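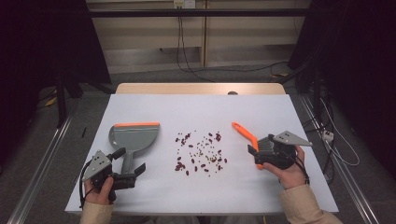 Good housekeeping rules for hand-held gripper sessions are one of those things everybody means to write down and never quite gets to, so I've finally sat down with a cup of tea and had a go at ours. The first rule is the layout, and I'd ask you to please settle it before you pick anything up. For sweeping we put the dustpan on the left and the orange-handled brush on the right, with the kidney beans and little dark seeds spread in between, and every session starts that way, whoever is at the table.

Next, your cables. Let each one hang down toward your own side of the table, well clear of the beans, and give both arms a good slow stretch before you begin. If you feel a tug, stop and sort it out. Heriberto Quintero likes to walk the floor first as well, checking the power strips and any cords lying on the carpet, and I've happily stolen the habit from him.

Now for the sweeping itself:

1. Close the left gripper on the dustpan handle and wait until it's steady.
2. Bring the brush across in short, easy strokes (the seeds scatter if you hurry, believe me!).
3. Keep your fingers on the grips the whole time. If a bean rolls away, leave it or chase it with the brush, but don't reach in with your hand.
4. Put both tools down where you found them.

A run that goes wrong still gets logged, with a short note in plain words. Crisófóro Cisneros reads them all on Tuesday, and "dropped the pan, run 177" is plenty for him. We swap operators after 2 hours, sooner if your wrists are grumbling, and whoever is finishing up sweeps the floor for strays.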